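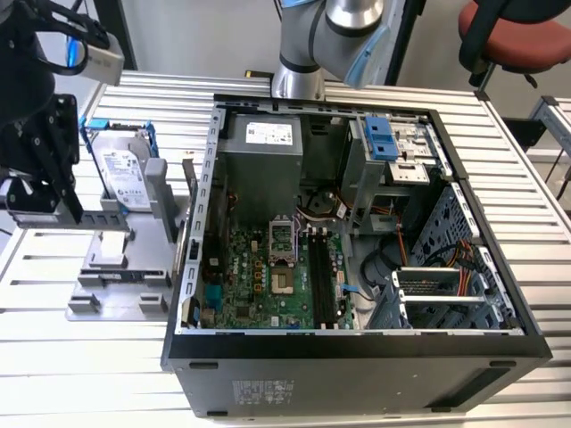
Dell tower, side panel off, hard disk still in its blue caddy.

Plundcombe parts notes — README

Print this page | E-mail this page

Hello! I keep these notes for anyone stripping old desktops for the Plundcombe spares shelf (me, mostly, and Tùng Vương when he's around). Last tidied up 31/07/2020.

## What's in the folder

- `towers.csv` — one line per machine, 161 so far
- `disks.csv` — drive size, label details, wiped or not
- `jaltex/` — Villads Overgaard's old lists from the Jaltex clear-out, which I've barely touched, sorry Villads

## How I log a tower

Lay it on its side and get the panel off. I write down the board first, then whether there's a processor in the socket. The one at the top has none, so it goes in as `cpu: none`, and please don't leave that column blank! I did that all through May and had to open nine of them up again.

Drives come out with their caddies on. I love these blue ones, no hunting for screws, and a caddy that wanders off is a pain to replace. Empty trays stay in the case.

Memory gets logged by slot. Power supplies: copy the wattage off the label, up to 300 on most of ours.

## Still to do

- 3 rows where the disk and the tower don't match up
- ask Ásgeirsdóttir if they still want spare optical drives
- the Jisturance batch — no serials at all yet

Print this page | E-mail this page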